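首页 > 技术分享 > 讲稿与备注 > 往期
分类：食品接触材料 / 检测方法

塑料厨房用品的迁移测试：取样、条件与报告
讲者备注，2/25/23
讲者：Min-kyu Yoon

第1页 标题页
报幕后直接进入正题，不讲公司历史。说明今天只谈总迁移量和两类特定迁移，感官测试留到四月那一场。听众里有一半做采购，术语第一次出现时给中文全称，之后用简称。

第2页 为什么要重新讲取样
过去一年收到的争议报告，多数问题出在送样阶段，仪器环节的差错很少。典型情形：委托方送来的是展示样，批号与量产批不一致；或者同一款产品有两个颜色，只送了浅色。色母粒不同，添加剂体系就可能不同，浅色合格推不出深色合格。
此处停一下，问有没有人遇到过补样。

第3页 术语
总迁移量：在规定条件下，从样品转移到食品模拟物中的非挥发性物质总量，以 mg/dm² 或 mg/kg 表示。
特定迁移量：针对某一种或某一组物质。
面积体积比（S/V）：样品与模拟物接触的面积，除以模拟物体积。没有实际使用数据时，按 6 dm² 对应 1 kg 食品计算。
提醒：6 这个数是约定值，不是测量值。小件和异形件按实际使用换算，否则结果会失真。

第4页 模拟物的选择
水性、酸性、含酒精、油脂类，各对应一种或几种模拟物。沥水类器具与食品接触时间短，但表面多孔，边角多，接触面积经常被低估。Vekano 送检的一批沥水篮，第一次按投影面积计算，第二次按展开面积计算，两份报告的数值无法对比，最后只能作废重做。
讲清楚：先定面积算法，再写方案，方案签字后不改算法。

第5页 品类差异
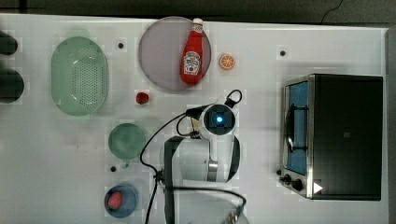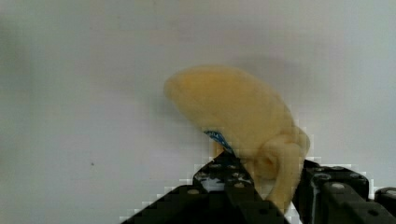 软质与硬质制品分开建档。硬质件重点看基体树脂和着色剂；软质件和填充件若属于玩具或家居用品，适用另一套标准，不进入食品接触的流程，即使它与厨具在同一张订单上。Pravham 的订单系统按客户编号归类，不按材质归类，导致两种样品被放进同一个任务号。处理办法是在收样登记表上加一列“是否预期接触食品”，由送样人勾选并签名。

第6页 时间与温度
选取可预见使用中最严的条件。常温短时接触的器具，不需要按高温烹煮做；但如果说明书写了“可用于沥煮好的面条”，100 ℃ 的短时接触就要考虑进去。
说明书措辞决定测试条件，所以报价之前先要说明书。没有说明书的，要产品标签；标签也没有的，要委托方书面声明。
现场可能有人问微波炉。回答：单独一套条件，今天不展开，会后发资料。

第7页 重复使用制品
同一样品做三次连续迁移，每次更换新的模拟物。以第三次结果判定，同时看趋势：第二次不应高于第一次，第三次不应高于第二次。
趋势上升时，即使第三次低于限量，也要在报告里写明。Stokel 那一组数据可以举例，但只讲曲线形状，不报客户数值。
图上纵轴从零开始，不要截断。

第8页 制样
整件浸泡优先。不能整件浸泡的，裁片，切口会额外释放物质，需要记录切口总长度。带小孔的底板不宜裁得过碎。
样品架用不锈钢，使用前空白试验。空白值偏高先查清洗剂残留，再查模拟物批次。
称量：恒重以两次称量之差为准，天平预热时间写进原始记录。蒸发皿不得徒手接触。

第9页 实验室间比对
Shim 协调的那一轮比对，分歧集中在油脂模拟物。原因有两条：烘干终点判断不一致；替代溶剂的换算方式不一致。水性模拟物的结果吻合较好。
此页不念表格，只指出离散最大的一列，请听众会后自行看附件。

第10页 报告写法
报告里必须出现：样品状态、颜色、批号、接触面积及算法、模拟物、时间温度、测量不确定度、判定依据的版本号。
不要写“产品安全”。写“在所述条件下，所测项目符合某某条款”。
委托方常要求删去不确定度，不接受。接近限量的结果没有不确定度就无法判定。

第11页 费用与周期
不报具体价格。只说明加急不能缩短迁移时间，长期储存条件是按天算的，加急能压缩的只有排队和出具报告。
一件样品若需覆盖多个颜色，先做最深色和含填料最多的一款，其余用配方声明加筛查。年产量超过 2,000 件的颜色单独测试，这是本组内部规则，没有法规依据，讲的时候要说明。

第12页 提问
预备问题：
再生料怎么办？先看来源证明和去污工艺的评估文件，没有文件的不接样。
旧报告能沿用多久？配方、供应商、工艺三项任一变更即失效；都未变更的，看客户要求。
硅胶算不算塑料？单独归类，挥发物另测。

附件：取样登记表（新版）、面积计算示例、比对结果汇总。登记表打印 200 份，放在签到处，散会时回收空白表。

上一篇 | 下一篇 | 返回列表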